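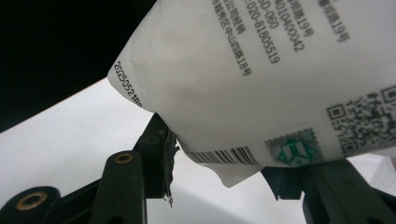
Small Print on Soft Packs: A Project Report

Everyday Design, December project
Wurnell College
Gaurav Solanki, Torunn Eklund, Katia Ferraro and Telmo Valcárcel
Project tutor: Leonardo Longo

Where the idea came from

We share a kitchen in Urbańczyk House, the four of us, and like most shared kitchens it has one cupboard that everybody uses and everybody complains about. When Leonardo asked our group to choose an ordinary object and live with it for a while, we had already spent a good part of that week arguing about the cupboard, so it was hard to think about anything else. Torunn had been holding a bag up to the window, turning it this way and that, trying to find a date on it. Gaurav took it from her and tried a different corner. Then Katia tried. By the time Telmo came in to make tea, three of us were bent over one little bag like people looking at a splinter, and he said that if we wanted a topic, we were holding it.

So our report is about the printing on soft plastic packs: the dates, codes, addresses and phone numbers that sit on a surface that never stays flat. We wanted to know where people look for these things, how long they keep looking before they give up, and whether a household can do anything about it at home without redesigning the package (which we would love to do, but that's a different project and probably a different degree).

What we mean by a soft pack

We spent a surprisingly happy afternoon on this question. A box is easy. It has sides, it stands up, and you can say "look on the bottom" to a friend and they will find the bottom. A soft pack has a front and a back when it's new and full and lying on a store shelf, and after that it has whatever shape it last got pushed into. We settled on any sealed plastic pack that you can bend with one hand. Jars, cans and cartons were left out, even though Gaurav made a strong case for a certain milk carton that he has a grudge against.

The white pack that opens our report is a good one to think with. It is softly creased and a little puffed, and the finish is matte with a slight gloss, so some of it catches the light and some of it goes gray along the folds. The code, 20250521B8, is in small black characters right along the folded left edge, and the last of them slip away around the curve of the plastic. The address lines and the phone number are in gray type across the upper part, mostly in Chinese, which Telmo reads a little and the rest of us don't read at all. And then there is a big QR code over on the right that you could spot from across a room, even with the plastic pulling its squares slightly out of shape.

We kept coming back to that difference in size. The code meant for a phone gets a generous patch of its own, and the line a person may want to read with their own eyes is tucked on a fold. We don't want to be unfair to whoever laid it out. A flat sheet of film on a designer's table must look very different from a bag that has been filled and handled, and an edge is only an edge once the bag has been made up. Still, we think people who lay out packs should spend an evening in our cupboard.

How we went about it

We worked over two evenings in the common room. On the first, we emptied the cupboard onto the big table, put the soft packs on one side and everything else back, and wiped the shelves while we were at it (Katia insisted, and she was right to). We each took packs in turn and wrote down what we looked for, where we looked first, and where we found it in the end. We agreed not to help each other, and that was much harder than it sounds. When you can see a date from your side of the table and your friend is hunting for it on the wrong side, it takes real character to sit on your hands.

On the second evening we invited neighbors from the floor below, gave them soup, and asked them to do the same thing. We didn't time anyone. We had meant to, but at the trial run Telmo found that a ticking timer made people flustered and a bit cross, and it felt unkind to do that to somebody who had come up for soup. Instead we asked them to talk as they searched and took notes by hand. Leonardo had suggested this in our first meeting and we had politely ignored him, so we'd like it on record that he was right.

After that came the writing up. Everyone wrote 500 words on their own before we compared anything, so that the loudest person at the table (Gaurav, by his own cheerful admission) wouldn't decide what the rest of us thought.

What people did with the packs

Almost everyone began by turning the pack over. It didn't matter which side had been up to start with! There seems to be a deep belief that useful information lives on the other side. Next came smoothing – a thumb pushed along the plastic, over and over, to flatten a crease that came straight back. Then tilting toward the lamp, then away from it, and then, if the person wore glasses, the glasses came off or went on.

Edges were looked at last. This came up in all our separate write-ups, and it was the finding we felt surest about. People treat the edge of a pack as a part of how it's made and don't expect to read there. When they did find a code along a fold, several of them laughed and said they'd looked straight at it already. One neighbor told us she had always taken codes like that for something left over from the printer.

That brought us to the second trouble, which is knowing what you have found. A run of digits with no word in front of it could be nearly anything. With 20250521B8, we all felt that the first part looked like a date, year first, and that the ending belonged to a batch of some kind. But if it is a date, the digits alone don't tell you whether it's the day something was made or the day you should be done with it. Katia thought the first, Torunn wouldn't commit herself, and we have left it open. We noticed that people at the table were very quick to decide, and that two people could decide in opposite ways and both be perfectly calm about it. We found that a little worrying when it comes to food.

Long numbers caused a different kind of muddle. A pack may have a phone number, a license or standard number, a street number and a batch code all in the same few inches, in the same typeface, and people started reading each of them as a date until it stopped making sense. Telmo's suggestion is that if the type all looks alike, a reader has to try everything, and we think he is right about that.

What we changed in the cupboard

We tried a few home remedies, and some lasted longer than others.

The first was masking tape. As a pack comes in from the store, whoever unpacks it finds the date, writes it on a strip of tape in fat marker, and sticks the strip on the flattest part. We put the tape and the marker on a hook inside the cupboard door. As long as the marker stays on its hook, the system works. It has been found in a coat pocket, in the bathroom, and once in the fridge, but we are improving.

The second was standing the packs upright in a shallow tray, like cards in a file, with the tape facing out. We love the tray. It came from the secondhand shop next to Werkon and has a chip in one corner, and it has done more for the peace of the household than any conversation we have ever had. Packs that used to slide down behind the flour now have somewhere to be.

The third was scanning QR codes with our phones and keeping a list. We dropped this one early. It felt modern for one evening, and then we all had to remember to open the list, and not one of us did. Gaurav would like to try it again with a shared list on Plaltum, the course workspace, and we have told him he is very welcome to.

What we would do differently

We would start by talking to more people outside our own building. Our neighbors are kind and patient and mostly about our own age, with good eyesight, and the readers who struggle most with small gray type were not at our table. Torunn's grandmother has offered to be consulted over the break and has, we understand, plenty to say.

We would also put the packs on the table in the state they get to after a week of use, clipped and folded over and squashed, alongside the fresh ones. A folded top can hide a whole line, and we only thought about this when we were putting everything away.

And we'd make a wish list for people who design these things, which we ran out of time to do properly. Ours would begin with one word printed in front of the date to say what kind of date it is, and a spot for it well away from any fold.

Thanks

Thank you to Leonardo for good advice, including the advice we took late, and to everyone from downstairs who read bags for soup. The recipe is Katia's and she will give it to anybody who asks. The tray is staying in the kitchen.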